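About Enetska

Contents of this page: Who we are / What we make / The brick bench / How a session runs / Questions we get / The people / Come and see us

Who we are

Enetska is a small company that gathers examples for robots to learn from. We started in August, four of us in two rooms over a bicycle repair shop on Crabtree Street, with one arm on a borrowed desk and a big pile of opinions about how teaching a machine ought to work. A lot of the opinions have changed since then. The pile is bigger, too.

A robot that learns needs to be shown things. It needs to see a brick being picked up from the left side of the table, and from the right, and at an odd angle, and next to another brick that gets in the way. Somebody has to sit down and do all that showing, keep it tidy, and write down what was being attempted. We are those somebodies, and we love it!

Our founder, Vilja Kinnunen, used to teach woodworking to teenagers. She still says the two jobs have plenty in common: you slow down, you do the thing in front of the learner, and you do it again when it didn't go the way you wanted.

What we make

What leaves our building is a set of recordings. Each one holds the pictures from the fixed cameras, the positions of the arm's joints, the opening and closing of the gripper, and a sentence in everyday English saying what the person was trying to do. We call one such recording an example, and we think of it as one short lesson.

Our first finished collection is called Jelutau. It has 2047 examples, all of them tabletop work with small objects, and about one in seven was recorded a second time after our own checkers sent it back. Our second collection, Padier, is under way now. It is all building bricks, and it has almost 900 examples so far. We would like it to be the friendliest brick collection anyone has ever had to work with — clear names, clean starts and stops, notes that a newcomer can read without calling us.

Groups that train their own learning systems use our collections. Some are university labs, some are small firms like ours. We don't train big systems ourselves, though we do run a modest one in the back room to find out whether our examples teach what we think they teach. It has embarrassed us more than once, and we have fixed a lot of labels thanks to it.

The brick bench

Padier is recorded at one bench, and it's the favorite seat in the building. The job sounds simple: take small toy bricks from the table and put them on the big studded baseplate, one after another, where the instruction says they should go. Studs are wonderful for this. A brick that is a hair off won't sit down, so "close" and "right" are very easy to tell apart, and the person reviewing the example later can tell them apart as well.

We chose mixed colors and mixed lengths on purpose. An instruction such as "put the yellow one at the corner" only means something when there are other colors it could have been. Lime green and green are both in the mix, and so are two pinks, and those are the ones that make the instruction writers earn their lunch! If a sentence could point to either pink brick, it goes back to be written again.

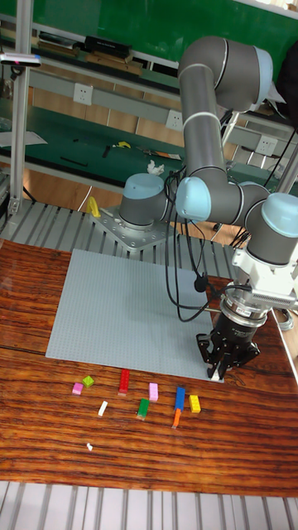 How a session runs

A session begins with the layout. The operator clears the baseplate, sets out the bricks, and reads the card for the day. Cards ask for different arrangements: spread wide, bunched up, lying across each other's path. We don't want rows as straight as a ruler, and we don't want the same mess every time.

Next comes a camera check. Every view has to show the baseplate and the loose bricks. If someone has bumped a post, we stop and set it again before recording anything, even if that costs us half the morning.

Then the operator guides the arm through the instruction, one brick at a time. New people nearly always go too fast. We ask for an even pace, a short pause over the brick before the gripper goes down, and another pause once the brick has been let go. Those pauses make it much easier to say where one action ends and the next one starts.

Slips stay in. If a brick drops, the operator picks it up and carries on, and the example gets a "recovered" tag. For the first few weeks we threw those away, and then our little back room system taught us better: it had no idea what to do after a drop, having never been shown one. Now recoveries are some of the examples we are proudest of.

When the instruction is done, the operator writes two lines. One says what was asked and one says what happened. A second person, who was not at the bench, watches the recording and writes the same two lines without looking at the first set. If the two don't agree, both people sit down together with a pot of coffee and sort it out. Most of our house rules came out of those talks, including the long one about what "beside" means. (Side by side on the plate counts. Diagonal doesn't. Please don't get us started on "near.")

A full set on one card is 300 examples, shared among the operators so that the learning system doesn't pick up one person's habits. You would be surprised how strongly people differ! Vilja always starts with the brick farthest from her. Others sweep from one side to the other, and one of us saves the long bricks for last like dessert.

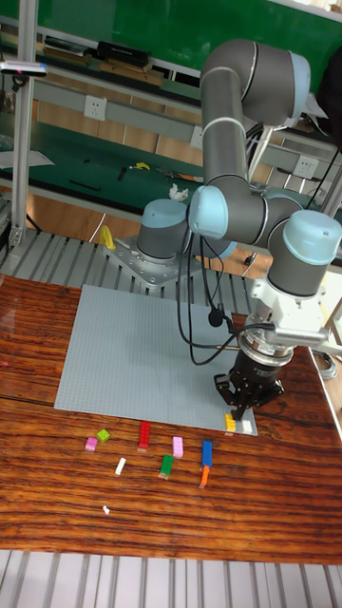 Questions we get

Why don't you make all of this in a simulator?

We do use a simulator for planning layouts, and it saves us a good deal of time. But real bricks stick, tip and slide in ways that are hard to copy well, and light on a real table changes how colors look to a camera. A system that has only met simulated bricks tends to be thrown by that. We think real examples are worth the slower pace, and many of the groups we work with mix both kinds.

Do operators need an engineering background?

None of our first operators had one. Patience helps, and so does being the kind of person who notices that something on the table has moved. Training takes two weeks, and for the first of those your examples are practice and don't go into any collection.

Can we ask for a collection of our own?

Write to us and tell us what you want your system to do. We'll usually suggest a small trial set first, so you can train on it and see what's missing before we record more. The trial often changes the request, and that's fine with us.

The people

We are nine now. Four of us work mostly at the benches, two review, one looks after the cameras and the arms, one writes instruction cards, and Vilja does a bit of everything, including sweeping. Everyone, whatever their job, records at a bench at least one morning a month. It keeps the card writers kind and the reviewers humble.

We also have a wall of index cards with rules that turned out to be wrong. "Always start from the left" is up there. So is "discard all drops," with a small drawing of a sad brick.

Come and see us

We open the benches to visitors on the first morning of each month, and school groups are very welcome. Children get a turn at guiding the arm, with one of us next to them, and they are often better at it than their teachers. Please let us know ahead of time how many of you are coming — the stairs are narrow and the brick bench only seats one.

Enetska, upstairs at Crabtree Street. Ring the lower bell.

Page last updated February 8, 2018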